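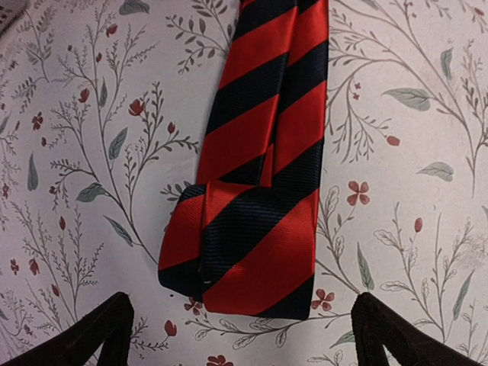
Rot und dunkelblau, breit gestreift. Auf der geblümten Tischdecke, einmal umgeschlagen.

Krawatten falten — Galerie vom Nachmittag in der Osier

Kurz vorweg, muss gleich wieder los. Im März haben wir in der Osier endlich die Krawatten aus dem Nachlass Kazemi durchgesehen. Zwei Kartons, alles durcheinander, vieles geknickt. Aussortiert, gebügelt (nur wo nötig!), gefaltet, eingetütet. Vasiliki Zervas hat den Tisch gestellt und die Decke gleich mit, Hjørdis Isaksson den Kaffee. Danke euch beiden.

Zum Bild oben
Seide, glänzt im Rot am stärksten. Im Blau sieht man die feinen Rippen vom Gewebe, schräg, sehr schön gearbeitet. Der kleine weiße Punkt unten im Blau ist wohl ein Heftstich, vielleicht der Riegel. Bitte nicht dran ziehen, wenn ihr sowas findet. Geht sonst die ganze Naht auf.

Zur Decke
Wurde schon dreimal gefragt. Graue Stengel, blassgrüne Blätter, kleine rote Blüten und Knospen auf Weiß. Gehört Vasiliki, ist nicht zu verkaufen. Woher sie die hat, weiß sie selber nicht mehr.

Wie wir falten
Glatt hinlegen, mit der Hand ausstreichen. Einmal in der Mitte umschlagen, dann nochmal. Nicht pressen. Manche rollen lieber, Fatemeh Hassanpour zum Beispiel, vom schmalen Ende her und ganz locker. Geht auch, braucht im Karton aber mehr Platz. Strickkrawatten auf jeden Fall rollen, nie hängen — die werden sonst immer länger.

Knicke
Erst über Nacht liegen lassen, vieles hängt sich von alleine aus. Wenn nicht: Dampf aus etwas Abstand, Tuch dazwischen. Eisen nie direkt auf die Seide, das gibt Glanzstellen und die gehen nicht mehr raus. Zwei Stück haben wir so ruiniert, war meine Schuld.

Flecken
Kein Wasser. Wirklich nicht. Kommt in die Reinigung, die nehmen 8 Euro das Stück, ist bei den guten gut angelegt.

Was noch da ist
Gestreifte die meisten, dann Paisley, ein paar einfarbige, eine mit Enten. Die Enten sind reserviert (Xiaoqing). Der Rest geht für 5 Euro das Stück weg, auch die gestreiften. Einfach in der Osier nach dem flachen Karton neben der Tür fragen, ab 15 Uhr ist immer wer da.

Wer selber noch Krawatten hat: gern vorbeibringen, aber bitte nur saubere und keine Bügel dazu, davon haben wir wirklich genug. Seidenpapier könnten wir dagegen noch brachen.

Fragen an Mali Llewellyn, ich bin die nächsten zwei Wochen nicht da.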